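Mykhailiuk Gripper Pack for Flullik: A Month With the Chess Table

By Vitalii Romaniuk
Sep 24, 2021

I've wanted a decent way to compare grippers at home for years, and every time I priced it out in real hardware I closed the tab again. So when the Mykhailiuk add-on for the Flullik simulator came out in July, I paid for it the same evening and have been playing with it nearly every night since (my family can confirm). It gives you a white arm bolted to a table, a chess set to fumble, three grippers to swap between and two kinds of camera. The controllers are the part I expected to skip, and they ended up eating half my time!

My setup is nothing special. It's a desktop I built for video editing, running the Linux version. The download is 650 MB, and the install was painless apart from one missing library that the error message named for me. Bless whoever wrote that error message.

The grippers

You get the slim parallel gripper, the wide adaptive one, and a suction tip. Let me get the suction tip out of the way: it's fun on boxes and hopeless on chess pieces, so I dropped it after the first weekend.

The slim parallel gripper is the one most people will start with, and it's a good start. Two flat fingers, straight in, straight out. You tell it how wide to open and that's how wide it opens. On pawns it was lovely. The trouble came with crowded squares, where the arm had to come in at exactly the right angle or the fingers bumped a neighbor. I lost a lot of bishops that way.

The wide adaptive gripper is my favorite thing in the pack. The fingers are jointed, so they fold in as they close and sort of wrap the piece, and you can be sloppy about your aim and still come up with a king. It's much bulkier, though, and from a wrist camera you're always looking past a lot of gripper. 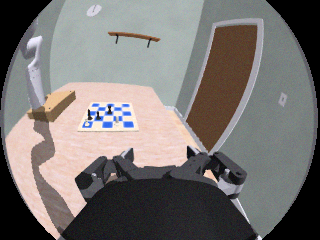

The two camera types

Fisheye first, because I went in skeptical. My day job is all ordinary lenses and I assumed the round view would be a gimmick. I was wrong! With the fisheye I could keep the board, both fingers and the base of the arm in view at once, which made driving by hand far less stressful. Straight edges go bendy near the rim, so don't try to judge whether something is level out there. Close to the middle it's easy to read.

The standard camera gives you a clean, flat picture, and if you're feeding images to a script of your own it's less work. I kept one parked facing the table for checking where the arm had gone, then switched to the fisheye for anything close up. Swapping takes one key. I'd love a side-by-side mode, and there isn't one yet.

You can change the resolution, the lens angle and the noise. The noise slider deserves more attention than the manual gives it – turn it up a little and your nice tidy piece detector falls to bits, and then you get to make it better.

Hand control

I tried a keyboard, a game pad and a Gekel 3D mouse. The keyboard is fine for nudging one joint at a time. The game pad was okay once I'd slowed everything down. The Gekel was the one that clicked for me: push forward, the wrist goes forward, and I stopped thinking about joints at all. If you already own one, plug it in. If you don't, try a game pad first, you may be perfectly happy.

The two motion controllers

This is the part that ate my evenings. The default controller plans in joint space. You give it a target and it gets there quickly, but the path in between can be pretty dramatic, with the elbow swinging wide over the table. The other one moves the wrist in straight lines. It's slower and it gets grumpy near the end of the arm's reach, but over the board it's so much easier to predict.

I ran the same job with both: pick up a piece, move it, let go. I did 277 tries with the joint controller and the same number with the straight-line one, all using the wide gripper. The straight-line controller knocked over a neighboring piece 9 times. The joint controller did it so often that I stopped blaming the gripper and went back to redo some of my earlier notes. A few of those lost bishops were the controller's fault. Sorry, slim gripper.

Reach is something to watch with either one. The arm can stretch well past the side of the table, and there's no built-in fence to stop it, so set your own limits early on. The table shadow turned out to be a handy guide for me when I was driving by hand, as a quick read on which way the arm was pointing.

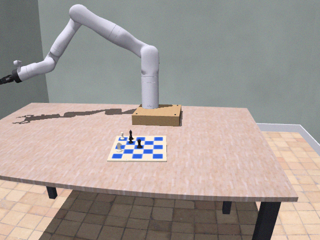

Bohdan Tymoshchuk wrote to me after reading my draft, and he thinks I'm being unfair to the joint controller. His point is that the default speed is set far too high, and that with the speed at half and one extra waypoint above the board it behaves nearly as well as the straight-line mode and still finishes sooner. He also said he'd take the slim gripper over the wide one any day for tightly packed pieces, provided you rotate the wrist to match the gap before you come down.

I tried his waypoint trick last night and he's right about that much. Far fewer tipped pieces, and the swing over the table is gone. I'm still keeping the wide gripper.

Gripes

The manual skips grip force almost completely. The default is too strong for pawns, and they squirt out sideways like a wet bar of soap. I settled on a third of the default and left it there.

Saving a scene doesn't save your camera settings. I've set up that fisheye more times than I care to admit.

Long sessions slow down. After 2036 logged moves in one sitting mine was crawling, and a restart fixed it.

Should you get it?

If you're choosing between gripper styles, or you just want to learn how an arm moves, yes, I've had a wonderful time with it. If you only care about suction, the older Damdale kit has better cups and more boxes to lift. Start with the wide gripper, the fisheye and the straight-line controller, and put Bohdan's waypoint in when you want to go faster. I'm off to try castling, which takes two moves and so far about six attempts.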